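Fellmont House Residents' Household Group
Minutes of the December meeting, held in the ground floor dining room, 4 p.m.

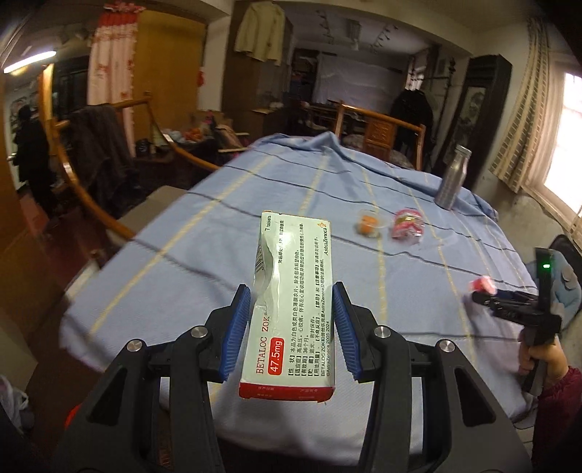

Item 3. Betaloc Zok carton, 47.5 mg, 7 tablets, held above the bed.

Present: four members of the group, the house manager, and one representative from the Etside office. Apologies were received from two members.

1. Minutes of the previous meeting

The minutes were accepted with one correction. Under "Storage," the phrase "upper cupboard" should read "upper shelf of the linen cupboard." The master copy has been amended.

2. Matters arising

2.1 Hall shelving. The brackets have been delivered and are in the boiler room. Fitting is held over until the wall has been checked for pipes. The house manager has the pipe drawing for the first floor but not for the ground floor. Etside to look for it.

2.2 Label printer. The replacement tape is the wrong width. It will be returned and the correct tape ordered. Handwritten labels to continue in the meantime, in capitals, black ink.

2.3 Door closer, east corridor. Adjusted. The door still fails to latch when the outer door is open. Carried forward.

3. Bedside items and medicine cartons

3.1 The group discussed small items that collect on beds during the day and are moved when the bed is made. In the picture at the head of these minutes, the sheet has a small clear plastic container with orange items in it, a clear plastic bag of pink and yellow candies, and a tall silver metal water bottle near the far edge. The medicine carton is open at the top and the flap is crumpled.

3.2 It was noted that candies and tablets should not share a surface. A member asked whether this applied only to loose tablets or also to tablets in their carton. Agreed that it applies to both. Candies go in a lidded tub on the shelf. Medicines go in the medicine drawer.

3.3 Cartons with damaged flaps. Three options were considered: tape the flap, move the contents to a plain box, or keep the carton as it is inside a clear zip bag. The second option was rejected. The name and strength are printed on the carton and must stay with the tablets, along with the leaflet. Tape was rejected where it would cover any print. The zip bag was agreed.

3.4 Cartons printed in a language the resident's helper does not read. A plain English card is to go in the zip bag with the carton, giving the name, the strength and the number of tablets as printed. No dosing instructions are to be written on the card. These stay on the pharmacy sheet. Questions about a dose go to the pharmacist and are outside the scope of this group.

3.5 Expiry dates. Where the date cannot be found or read on the carton, the item is to be set aside in the return envelope and taken to the pharmacy. It is not to go in the household trash.

3.6 Water bottles. Tall bottles tip over on a mattress. Agreed that bottles stand on the floor mat or the bedside shelf. One member objected to the floor mat on the grounds that bottles are kicked over there as well. The objection was recorded and the wording left unchanged, with a review in the spring.

4. Bed linen

4.1 Sheets with a check or grid pattern were compared with plain sheets for ease of bed making. The lines help in squaring the sheet to the mattress, and two members asked for more of them. Against this, small items are harder to find on a pattern. No change to the present mix.

4.2 Beds with curved wooden rails. The sheet is to be tucked between the mattress and the rail and not brought over the top of the rail. Where the gap is too narrow for a hand, the mattress is to be pulled toward the opposite side first and pushed back afterward.

4.3 The laundry contractor, Saxena, has asked that pillowcases be sent inside out. Agreed on a trial basis. Saxena has also changed the collection time to the morning. Bags are to be in the hall by the end of the previous evening, tied, with the room number on the outside.

4.4 One bag came back with a fitted sheet belonging to another house. It is on the top of the dryer. Etside to collect.

5. Outerwear and doorways

5.1 Coats and jackets hung above or beside door frames were discussed. The group did not wish to prohibit this. Hooks placed directly over a door opening are to carry light garments only, and nothing is to hang low enough to touch the door when it swings.

5.2 Door curtains are to clear the floor. Hems found to be dragging are to be pinned up and reported for sewing. The sewing kit is short of white thread – to be added to the supplies list.

6. Supplies and budget

6.1 The spending limit for the half year is 2000. The following purchases were approved within it: 100 clear zip bags, medium; lidded tubs for candies and dry snacks; plain cards; return envelopes; white thread.

6.2 Bedside shelves were deferred. The only quotation received gives a price without fittings, and the load rating is missing. A second quotation is to be obtained, with both figures stated.

6.3 The receipt for the floor mats has still not been filed. The member concerned will look again.

7. Any other business

7.1 Stollen. The batch for the December tea will be stored in the dining room sideboard, wrapped, and not in residents' rooms. Slices taken to rooms are to go on a plate. An ingredients card is to be placed next to the serving board, with nuts marked.

7.2 The fluorescent tube in the dining room flickers at start-up. House manager to replace the starter first and the tube only if the fault remains.

7.3 A request to move meetings half an hour earlier was not agreed.

8. Actions

Ground floor pipe drawing – Etside
Return and reorder label tape – house manager
East corridor door closer – house manager, carried forward
Zip bags, tubs, cards, envelopes and thread – supplies member
Second quotation for bedside shelves – supplies member
Collection of stray fitted sheet – Etside
Starter, dining room light – house manager
Floor mat receipt – outstanding

The next meeting will be held in the same room at the same time. Items for the agenda are to be left in the tray outside the office.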